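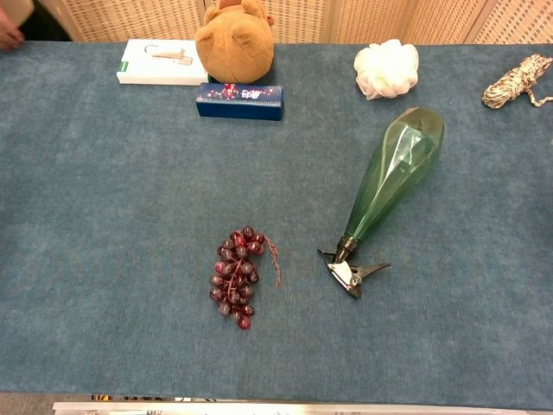 Unadora, November

If you have been past the long room at the end of our corridor this month and wondered why grown adults were spending their mornings fussing over a teddy bear and a bunch of plastic grapes, then this item is for you, and I'm only sorry it has taken me so long to write it. The teaching sessions at Zendlow are well under way again, and I think this is the most enjoyable round we have had.

For those who have joined since the summer, the idea is simple enough to tell, though it took us a good while to get the knack of it. We want the robot to tidy a table: pick a thing up, carry it across, and put it down where it has been asked to. We could try to write down every movement, and in the early days poor Gilberto Muñoz did try (he still has the notebook, and will show you if you bring biscuits). These days a person does the job instead, either with their own hands or by steering the arms from the chair with the two handles, and the recordings of all those goes are what the robot learns from. We call each go a "showing", which is Hortensia Sánchez's word, and it has stuck.

Hortensia chooses the objects, and she takes it very seriously indeed. Her view is that a robot brought up on neat little blocks will come to grief the first time it meets somebody's bathroom shelf, so the current set is a proper muddle. There is a green spray bottle with a body cut all over in flat faces, like a gemstone, which lies on its side with the trigger sticking out and can be taken hold of in any number of good and bad ways. There are the dark red grapes, with a curly tendril that trails off on its own. The bear is soft and brown and gives way when you squeeze it, the white shower pouf has hardly any shape you could call its own, and the twisted rope may be coiled as nicely as you please but it still leaves a loose end to think about. After those, the dark blue box with the little red and white flowers is practically a rest!

I had my first turn in the chair a couple of weeks ago and I can report that it is much harder than it looks from the doorway. You know perfectly well how to pick up a bottle, you have been doing it all your life, and then you have the handles in your fists and find you are coming at it from quite the wrong side and holding your breath. My first showing of the spray bottle took 183 seconds. Gilberto was very kind about it and said that slow ones are useful too, so long as they are steady, and that what really spoils a recording is a lot of dithering just above the object while you make up your mind. I have tried to dither less. By hand I am a good deal better, I'm glad to say, and I would suggest newcomers begin there, because you get a feel for the order of things before you have to worry about the handles.

A few points of housekeeping, with apologies to those who know them by heart. Please do 40 showings at most in one sitting, even if you feel you could go on all day, as the last ones get careless without your noticing. Change the layout between goes, and do change it properly: we had a run recently in which the grapes hardly moved from one showing to the next, and the robot would have concluded that grapes live in one spot for ever. Leave some bare cloth between things as well as crowding them, so that we have both sorts. And if you drop something, don't stop the recording. Pick it up as you naturally would and carry on to the end, as Hortensia is very keen to have more of those.

We are hoping to reach 500 good showings with this set before it goes across to our friends at Toltuvness, who have the same arms as we do but a smaller table, and who will be trying out whatever the robot has learnt on things of their own choosing. They have promised us a box of objects in return and are being rather secretive about it. Gilberto is convinced there will be an umbrella.

There are still 3 places open in the afternoon sessions, which start at two o'clock, and you needn't have any experience at all. The list is on the door of the long room, or you can catch Hortensia at lunch in the Cárdenas building, where she is generally to be found at the table by the window. Wear sleeves you can push up, and leave bracelets and dangling things at your desk, please.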